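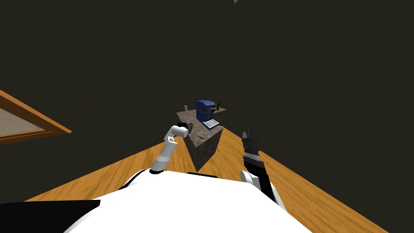 Computer rendering of a white robot torso with two arms, facing a stone counter.

Main page | Festivals | Artists | Venues | Random article

Prustbridge Folk and Noise Weekend

The Prustbridge Folk and Noise Weekend is an outdoor music festival held each spring in the river meadows below the town of Prustbridge. It began as two separate festivals that had booked the same field. The organizers of each maintain that the other one moved.

Origins

The folk half was started by the fiddler Alvar Lundgren, who wanted somewhere to play that did not serve food during the set. The noise half grew out of a monthly night run by Vasylyna Holovko above a tire shop, where the neighbors were described in the local paper as "patient, up to a point." Both applied for the meadows in March of the same year, and the town clerk approved both applications on the same afternoon. Neither side would give way, so the weekend went ahead with 2 stages facing each other across a drainage ditch.

Attendance at the first edition was 1013, a figure taken from ticket stubs and therefore excluding everyone who came in by the footpath. Reviews were mixed. Lundgren's closing set of wedding tunes was largely inaudible, although several listeners on the noise side praised its restraint.

Format

The two stages now alternate. A folk act plays, the amplifiers across the ditch stay switched off, and then the arrangement is reversed. Changeovers are supposed to take four minutes and have been known to take most of an hour, a problem usually blamed on whichever stage the speaker does not belong to.

The ditch itself has acquired a modest place in festival tradition. Acts who agree to collaborate are said to have "crossed the water," even in dry years when there is none. The best known crossing is the duet between the singer Sigrun Boström and the drone trio Vamano, which was billed as a single song and lasted until the generator ran out of fuel. A recording was released on the Kincaid label under the title Vunar. It sold poorly and is now expensive.

Management

Holovko and Lundgren ran the event jointly for its first several years, communicating mainly by note. They were succeeded by Torbjørn Wallin, a former stage manager who had no strong feelings about either kind of music and was considered ideal for that reason. Wallin introduced the shared ticket, moved the toilets upwind of nobody in particular, and capped the crowd at 2438, the number the meadow gate was judged able to handle. How this number was arrived at has never been explained to the satisfaction of the letters page.

Opening day has traditionally been 23rd May, whatever the weather forecast. A proposal to shift it later into the summer was dropped after the farmer pointed out that the field would have hay in it.

Reception

The critic Aslak Myklebust, who has attended most editions and complained about all of them, called the weekend "a long argument with good sandwiches." The organizers printed the line on the following year's posters, leaving off the first three words. Myklebust asked for a fee and was sent a pair of wristbands.

See also

Drone music
Fiddle tunes of the river towns
Festivals with more than one name

Categories: Spring music festivals | Folk festivals | Experimental music events | Prustbridge

Contact the editors | Copyright and reuse | Back to top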